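4.2 Newcomers and the drink after the service

Most of what we know about why people stay with a congregation comes from membership rolls. Rolls miss the first few weeks. So we asked about those instead, in 9 congregations, two of them sharing premises (Clindia and Drono, see 3.1). Forms went out at the end of morning worship, 80 came back usable. Response was uneven. Tikunness returned hardly any from its evening group and we have left that group out of everything below.

The question that gave the clearest answer was the plainest one: did you stay for a drink last time you came? Of the 80, 41 said yes. Those 41 were more likely to know the name of at least one other person in the pews, and more likely to say they would come back in November. Age did not seem to matter much. Nor did distance from home, which surprised us. Previous churchgoing did matter, and we come back to it in 4.3.

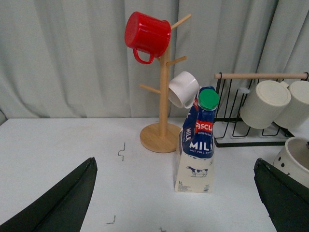

Figure 2. Mug tree with a red mug and a white mug, milk carton alongside.

Layout of the building is part of it. At Clindia the hall opens straight off the back of the sanctuary and people drift through without deciding to. At Baidoo you have to go outside, cross the parking lot and come in by a side door. Several respondents there wrote that they were not sure the door was meant for them. One had attended for months before trying it. No sign on it at the time of our visits.

Length of service, less clear. Where worship ran long, parents with small children left during the last hymn and so never got asked in. But the same parents at Drono stayed, perhaps becuase the children's group already meets in the hall and they have to go there anyway to collect. We can't separate the two with numbers this small.

Written comments were short. Common themes: not knowing where to stand, regulars talking in closed circles, being asked to join a rota too soon. A few people liked being left alone and said so. That last group should not be read as unhappy, most of them also ticked "will return" and gave the preaching or the singing as the reason.

Limits. The forms were handed out at the door nearest the hall, so anyone leaving quickly by another exit was missed, and the share who stayed is probaly too high. Also self-report, one season, no follow up yet. We did not ask about midweek meetings, which in the Tikunness case may be where newcomers really get to know people. A second round would need to cover these.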